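# Running your first fantasy football auction draft

If your league has always done a snake draft and somebody finally talked everybody into trying an auction, welcome! I've been running the one in our Riltusbridge league for 13 seasons now, and I still get a little jumpy the night before. An auction takes longer and it's noisier, and you'll probably overpay for at least one guy. You'll have a great time anyway.

## Before draft day

1. **Agree on the budget.** Most leagues use $200 per team, and I'd stick with that because nearly every price list you'll find assumes it.
2. **Settle the roster.** Ours is 17 spots, bench included. Write it down and send it to everyone, even the people who say they already know.
3. **Pick a nominating order.** Draw names. It matters less than people think, so don't spend an evening on it.
4. **Make your own price sheet.** Start with any published list, then go player by player and change the numbers you don't believe. I do mine in pencil, with a running back page and a receiver page and everybody else crammed on the back.

## How the bidding works

The first manager names a player and an opening bid, usually a dollar. Anyone can raise. When it goes quiet, the auctioneer counts down and the player is sold. Then the next manager nominates, and around you go until all the rosters are full.

The one piece of math you need is your **maximum bid**. Take the money you have left, subtract the number of spots you still have to fill, and add one. So with $40 and 7 spots open, the most you can bid is $34. Keep that number in the corner of your sheet and update it every time you buy somebody. (Marilou Marquez once spent herself down to dollar players before the pizza came, and she had a perfectly nice season rooting for all of them.)

## A few things I've learned

- Early on, nominate players you don't want. Let other people's money go first.
- Don't bid up a player just to be a pest unless you can live with having him.
- Save a little for the end. Having $2 to spend when everyone else is down to $1 is a lovely feeling, and you'll get your pick of the backups.
- Skip the expensive kicker. Please.
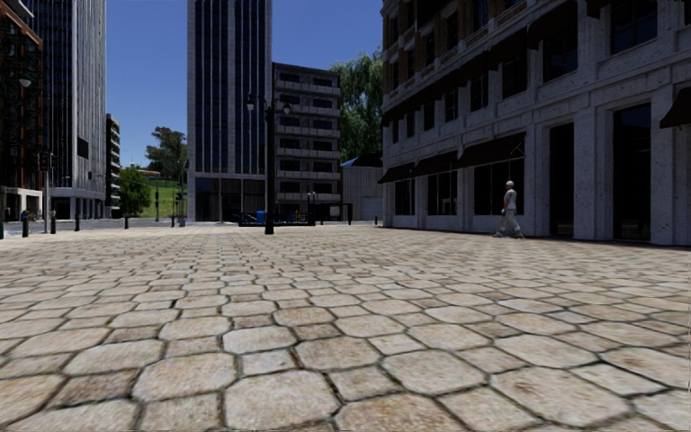

*City plaza and shopfront awnings under a clear sky*

## Keeping it moving

Take a break when the big names are gone, and stretch your legs. Have one person record every sale and read the totals back after each round of nominations. Eskil Åberg does ours, and he catches a mistake nearly every year.

When the last roster is full, have each manager check their own team against the master sheet before anybody goes home, then enter everything on your league site that same night.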